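Speaker notes, Tamwood meetup, March 8, 2026. Talk title on the program: "Hold my hand: teaching a robot to tidy up". 19 minutes plus questions. Water on the left, clicker on the right, don't swap them.

## Opening (2 min)

- Say hello. Wait for the people at the back to find chairs.
- Ask who has taught a teenager to drive. Then ask who enjoyed it.
- Teaching a robot by demonstration is the same job with less eye-rolling. You do the thing, it records what you did, and later it does something that resembles the thing.
- Mention that the project is called Cukulley and that I didn't pick the name.

## Two ways to show it (4 min)

- **By hand.** You take hold of the arm and push it through the motion. Good for big, slow moves. Bad for your lower back, and your own elbow ends up in half the footage.
- **By remote.** You hold a controller and the arm copies you from across the room. Cleaner pictures, but you lose all feeling in the fingertips. You find out how hard you're squeezing by listening for the crack.
- We started by hand in January and moved to remote once everybody's shoulders had filed complaints.
- Play the Verbruggen clip if the sound works. If it doesn't, skip it. Do NOT narrate the clip from memory again.

## What we recorded (3 min)

- 2769 demonstrations, all remote. Picking up, putting down, sliding things over, nudging things straight.
- 105 of those were thrown out for operator error. I was the operator for a fair share of them – pause here, somebody usually laughs.
- A bad demonstration is worse than a missing one. The robot has no idea that you sneezed. It assumes the sneeze is part of the method.

## Habits the robot picked up from us (4 min)

- Hovering. I hesitate before every grasp, so it hesitates before every grasp. It looks thoughtful. It got that from me and my bad depth perception.
- Going in from the right. All our operators are right-handed. We asked people to vary the approach and they varied it by a couple of centimetres.
- Letting go too early. See the Fananska run, if anyone asks. Keep it short, the mug was a gift.
- Fix for all three: swap operators often, move the start position every time, and write down what you were trying to do before you do it.

## Seeing what the gripper sees (4 min)

- Operators want to watch the whole room. The wrist view is the one that matters for the last bit of the reach, so we make new people drive with that view alone for their first 200 tries. They're cross with us by lunch.
- Leave the slide up and let people look before talking.
- Point at the rim of the dish, next to the left finger. The question for the room: close now, or shift over first? Take a show of hands.
- Then the shadow on the carpet. The arm brings its own shade to every job, so a demonstration recorded under one lamp teaches you plenty about that lamp.
- Pale dish, soft light, faint edges. A person fills in the rest without noticing. When you're driving, slow down for this kind of object and make the approach plain enough to copy.

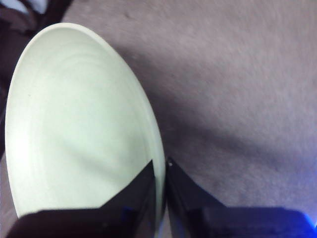 ## Wrap-up and questions (2 min)

- One thing to try at home: film yourself picking up a plate ten times, then watch it back. You'll see ten different plans and one odd thing you do with your thumb.
- Likely question: "Why not just program it?" Answer: we did, for one plate, in one spot. It was a lovely spot.
- Likely question: "Will it do my dishes?" Answer: it'll pick up the ones you leave on the floor – ask me about the sink next year.
- Thank the Tamwood people for the room. Collect the adapter before leaving.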